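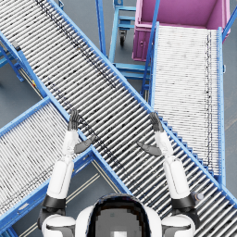 *4 min read*

**Figure 1.** Humanoid robot over a junction of roller conveyors, viewed from above. Computer rendering.

## 4. Lease times and the phantom guest

The previous section dealt with radio coverage, which everyone at Nemenstead was sure was the problem. We now turn to the address pool, which had no defenders and no suspects until it ran dry one afternoon in October and took the guest network down with it.

### 4.1 Setting

The guest network at Nemenstead is served by 18 access points, all bridged to a single subnet. After the printers, the door displays and one device labeled only "do not touch" had been given their fixed addresses, 654 remained for visitors. The gateway, a Skulard unit bought secondhand, handed these out with a lease time of 480 minutes. We asked where that value came from. It was already there when the present staff arrived, and it had been copied with great care through two changes of hardware.

An eight-hour lease is a sensible choice for an office. People arrive in the morning, sit down and go home when the lease does. Guests at Nemenstead behave differently. They pass through on the way to something else, join the network to look up a bus, and leave. Their addresses stay behind and put in a full working day.

### 4.2 How one visitor becomes several

Most phones now present a made-up hardware address to networks they join, and some change it from time to time. This is good for privacy and we have no quarrel with it. A DHCP server, though, has little else to go on when no client identifier is sent. A phone that comes back with a new address is greeted as a stranger and given a new lease, while the old lease is kept warm for a device that no longer exists under that name.

We call such a lease a *phantom guest*. More exactly, a phantom guest is an active lease whose holder has sent no traffic for longer than 10 minutes and sends none before the lease expires. The definition is strict in one direction and generous in the other. A sleeping phone that wakes up just before its lease expires counts as a real guest, even if all it wanted was to check the weather.

The same visitor can raise more than one phantom. Forgetting the network and joining it again will do it on many phones, and forgetting the network is precisely what the laminated help card by the entrance told visitors to do when they could not connect. The card was, in effect, a small pump attached to the pool.

### 4.3 Method

We recorded lease grants, renewals and expirations from the gateway, and matched them against flow records kept by the Tirska collector described in Section 3. Hardware addresses were replaced by keyed hashes before storage, and the key was thrown away at the end of the study. It follows that we cannot say how many people were behind a given set of leases. We can only say that some of the leases were not behind any people at all.

Two lease times were compared: the inherited 480 minutes and a short setting of 10 minutes. Nothing else on the gateway was meant to change. A firmware update did install itself during the first run, and that run was discarded along with a fair amount of goodwill. The help card was taken down for both of the remaining runs.

### 4.4 What we saw

Under the long setting the pool filled steadily from opening time and stayed full into the evening, well after the building had thinned out. The flow records for the same hours show a network with very little to do. New arrivals were refused an address by a server guarding its stock for visitors who were, by then, presumably eating dinner.

Under the short setting the pool was never exhausted. Lease counts followed the flow of traffic closely, rising and falling with it, and the gateway handled the extra renewals without complaint. We had expected complaints. Lauritsen's model of lease churn, which we used to plan the runs, predicts a rise in renewal traffic large enough to be noticed by users on busy channels. We could find it in the logs, but only because we went looking.

The short setting has its costs. A brief gateway outage now matters more, as clients that cannot renew will lose their addresses sooner. One phone model also treated the end of a lease as a personal slight and dropped the connection instead of renewing it. Hongjun Lu traced this to a power-saving mode, and we return to it in Section 6.

### 4.5 Limits

All of this comes from one building with one gateway. A hotel, where guests sleep next to their phones, would look different, and a lease time suited to a bus-goer would probably annoy someone on a three-night stay. We also did not test values between the two settings. Something in the middle might well serve just as long and break less often — but the building manager had seen the network working and asked us, politely, to stop touching it.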